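Chapter 4

The Mixed Bin

We use cookies to improve your reading experience. By continuing you accept our cookie policy. Accept / Manage settings

Every storeroom has a bin that holds things of no particular kind. It may be called sundries, oddments or returns, and in one plant it was labeled "temporary" in paint that had mostly flaked away. Handbooks on storage tend to treat this bin as a failure. Things ended up there, the argument goes, because someone was lazy, and a better labeling plan would empty it.

I have my doubts. I have read a good many better labeling plans, and I have yet to see one that got rid of the mixed bin for longer than a season. The Plusedberg method, which was fashionable when I began teaching, promised to do it in 30 working days. The stores that adopted it did have tidy shelves afterward. They also had a mixed bin, usually moved to a spot where visitors didn't pass.

This chapter asks what such a bin costs, how it gets used, and whether the usual advice for taming it deserves the confidence with which it is given. 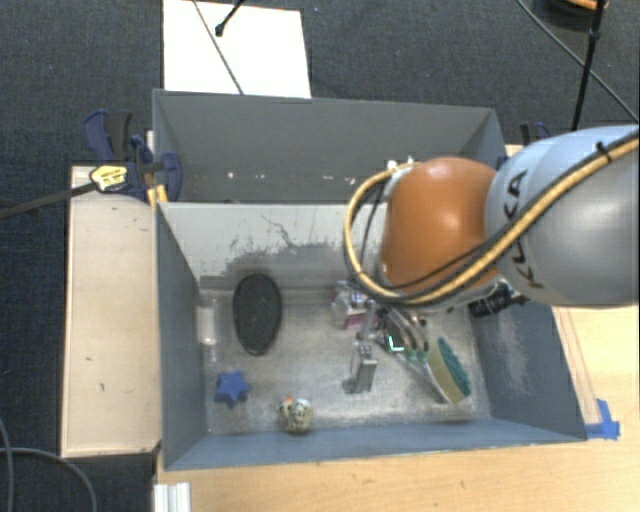
By A. Vasić
Lecturer in materials handling, Bornosberg Technical College

A blue star, a black oval thing and something like a bottle have no business sharing a floor, if you believe that goods should be stored by kind. Shape won't help you much either. A star has points that catch on its neighbors. A bottle may roll if it's laid down. Any rule that puts these together has to be a rule about something else: the order they came in, perhaps, or the order they will be sent out.

That last possibility is where the standard account starts to wobble. Suppose a store holds 50 kinds of goods and gives each its own bin. An order for three unlike items means three trips. Put the same three in one bin and it means one trip, plus a bit of rummaging. Supporters of sorted storage count the rummaging and forget the walking. Supporters of mixed storage do the reverse. I would be slow to trust either party until both figures are on the same sheet of paper.

Look also at the bin itself. Scrapes across an inner wall and scuffs on a floor tell you that the surface has been rubbed or struck. They do not tell you by what, or how often, and students are far too quick to write "heavy use" beside any mark they find. A bin can be scratched badly in one bad afternoon. Treat wear as a reason to ask questions of the people who handle the bin, and write down their answers separately from what you saw.

The same caution applies to fill level. A common rule says that a bin of loose goods should be no more than 33 percent full if items are to be picked out one at a time. I have never found where the number came from. In our own exercises with the Sunel trays, the trouble depended far more on which items were touching a wall. Something tight against the side can be reached from fewer directions than something out in the open, and this is true in a nearly bare bin as well as a crowded one.

4.1 What counts as a find

Before we compare layouts we need a measure, and the usual one is the find rate: the share of attempts in which the picker comes away with the right item. Suppliers like to quote 99 percent. Ask what was in the bin when they measured it. If every item was the same, then any item was the right one, and the figure says very little about finding.

Subscribe to our newsletter and get new chapters by email.

14 comments | 6 shares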